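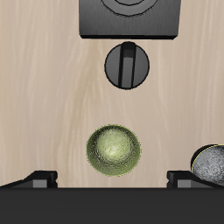 Which spider hardness do I need for a jaw coupling between an electric motor and a small gear pump?

92 Shore A is the usual choice. It suits a smooth electric drive running a gear pump, it tolerates a little misalignment, and most makers supply it as the standard element. Go harder only if the torque figure will not fit the coupling size you are stuck with.

Korner > Power transmission > Couplings and elements
2,441 views

Imogen Kettle
The short version is at the top, put there by the moderators. Full details as first posted:
Motor is 1.5 kW, four pole, foot mounted, 24 mm shaft. Pump is a Takach gear pump with a parallel keyed shaft. The coupling is a Prisora three-jaw type with cast iron hubs, and the old spider has no readable marking left on it. One leg has sheared and the other legs have taken a permanent set. Aguiar list the element in 80, 92 and 98 Shore A and the person on the phone would only say "match what you took out". The power pack starts about ten times an hour, never reverses, and the oil tank sits directly under the coupling so it runs warm in there. I would like to know how to choose and also whether the sheared leg means the coupling is too small.

Ryan Dawber
Work out the torque first. Torque in Nm is 9550 multiplied by kW and divided by rev/min. A four-pole 1.5 kW motor on 50 Hz turns at near enough 1440 rev/min, so you have 9.95 Nm, call it 10.

Then apply the service factors. Makers split these up differently, but there is normally one for the driven machine, one for temperature and one for starts per hour. For a gear pump on a warm tank with your start rate I would use a combined factor of 1.7, which gives 17 Nm. The rated torque of the coupling with the chosen element must be equal to or more than that. Do not compare 17 with the maximum torque column. The maximum figure is for short peaks and is often double the rated one, and reading the wrong column is how undersized couplings get fitted.

The rated torque goes up with hardness for a given hub size. It is common to find that a small hub passes with the 98 element and fails with the 92. If that is your case, go up one hub size and keep the 92.

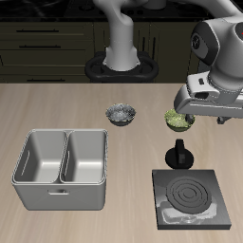

The harder element passes more of the pump ripple back to the motor bearings and has less angular allowance, so it needs better alignment than most people get with shims and a straightedge. The 80 is for damping vibration on light loads and I would not use it here.

Temperature: polyurethane elements lose torque capacity well before they look damaged. Check the derating table for the element you buy. If the air inside the bellhousing is above 60 °C, put the proper factor in and do not guess. A permanent set on every leg is typical of heat or overload. A single sheared leg with the rest in good order would point to a loose hub or a shock load – you have both signs, so check the keys and grub screws too.

millshed
Just fit the red one, lasts longer. Had one in a log splitter for years.

Ryan Dawber, in reply to millshed
Colour is not a standard across makers. Red is 98 from several of them, but buy on the Shore number. A log splitter on a petrol engine is also a different duty from this one.

Imogen Kettle, in reply
Thanks. My hub size with 92 comes out below 17 Nm, so it is too small as fitted. Next size up will go in the bellhousing with a few millimetres to spare. How do you set the gap between the hubs, and what is the best way to mark them so I can tell if one has walked along the shaft?

Ryan Dawber
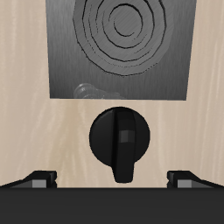

The gap between hub faces is dimension E on most drawings, sometimes S for the distance from hub to spider. Set it with feeler gauges or a turned spacer, tighten the grub screws over the keys, and measure it again at four positions. If the readings differ by more than the catalogue angular allowance, shim the motor feet and repeat. For witness marks, use a scriber and paint pen on the shaft and hub together. If you also transfer a reference line to a guard or backing plate, look at the finish first: on brushed metal like the square grey plate on the wooden panel, the fine streaks all run vertically, and a vertical scribed line would be hard to pick out among them. Scribe across the streaks, or use paint.

Do not butt the spider hard between the hubs. It needs axial room. The legs bulge under load and a trapped element will push on the motor bearing.

Check the gap and the marks after the first day, then every 1,000 running hours. Black or coloured dust under the coupling means the element is wearing. Measure the backlash against the wear limit in the maker's sheet and change the spider when it gets there.

Imogen Kettle
Ordered the next size up with the 92 element. Aguiar wanted the bore and keyway stated separately for each hub, so measure both shafts before ringing them. Motor side is 24 mm with an 8 mm key, pump side is 22 mm with a 6 mm key. The old pump-side grub screw was loose by a full turn when I put the hex key on it, which may account for the sheared leg. Replacing both screws and using a medium threadlock.

Related: Lovejoy and Prisora interchange table (292 replies)
Related: Bellhousing length for a 1.5 kW motor
Related: Can a spider be split and fitted without moving the motor?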